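Sorting out the play food for the kids' corner at Azar. It had all ended up in one box over the winter and half the sets were mixed together.

Fish and the orange-yellow pieces get the red tray. Fruit went in the clear pitcher for now – green apple, red ones, a pale one. 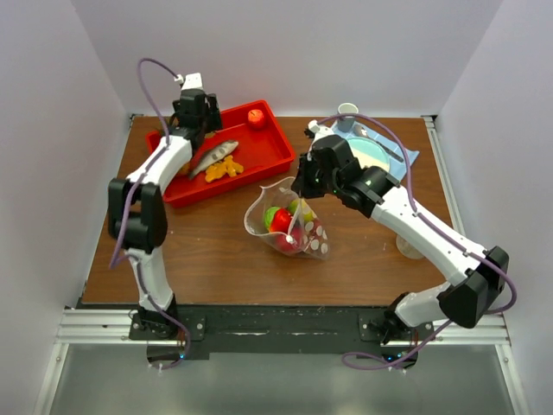

p. 4

Samira Saab asked if the fruit could go home with people as a loan set. Fine by me, if it has a bag.

Clear bag with a zipper-style rim and white leafy print. You can see what's in it – good enough.
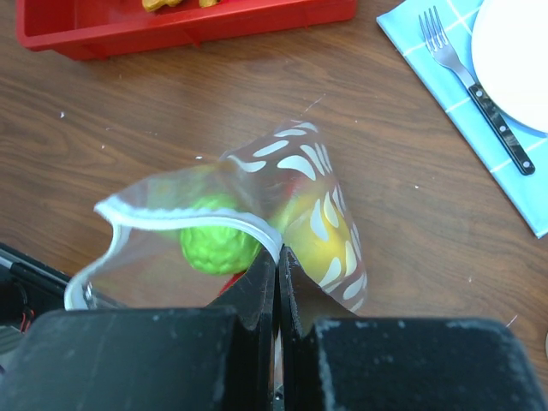 Fruit in the clear bag, fork and plate on the blue napkin.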